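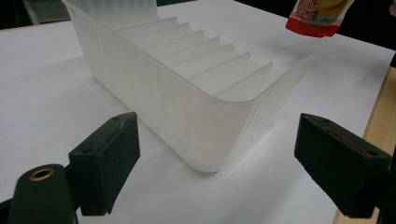
Slot detection on frosted plastic – depth or RGB?

furnival_k
Posting this under perception, though it may end up in planning. Task is pouches into a divided tray. The tray is translucent white on a white table. Stereo depth returns holes over most of it, and the divider edges drop out from one pass to the next. I have 400 demonstrations from the hand-held gripper and a segmentation model trained on 120 labeled images. Config is Brindel 2052, default filters.

tadell599
Turn the hole filling off first. The default in Brindel smooths across thin walls and you get one shallow box instead of slots.

furnival_k
Off already. Same result with less data.

Itziar Valcárcel
I would drop depth for the tray. Fit a parametric model to the outer rim in RGB, then place the dividers from known pitch. The wall below it has ribbing and the tray casts a faint shadow, so there is enough gradient for a fit.

tadell599
Disagree. Known pitch ties you to one tray. Train the policy end to end and let it find the slots.

Itziar Valcárcel
With 400 demonstrations? It will learn the approach path and guess at the slot. 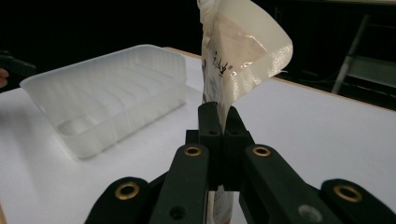 lerdale_ops
Grasp state is the part I would fix before the tray. Our planner treated the held item as a rigid box attached to the tool frame, and placement error came mostly from that. A pouch pinched between the pads, with the film flared out in a curled flap above them, does not fit a box at all. We now segment whatever sticks out past the pads and pass it to the planner as a separate collision volume, refreshed at each waypoint.

furnival_k
What does the refresh cost you?

lerdale_ops
Over 120 ms per waypoint on CPU. Fine at our speeds.

tadell599
Too slow for closed loop. I would still learn it.

furnival_k
Trying the rim fit first, then the separate volume. Will post logs in August.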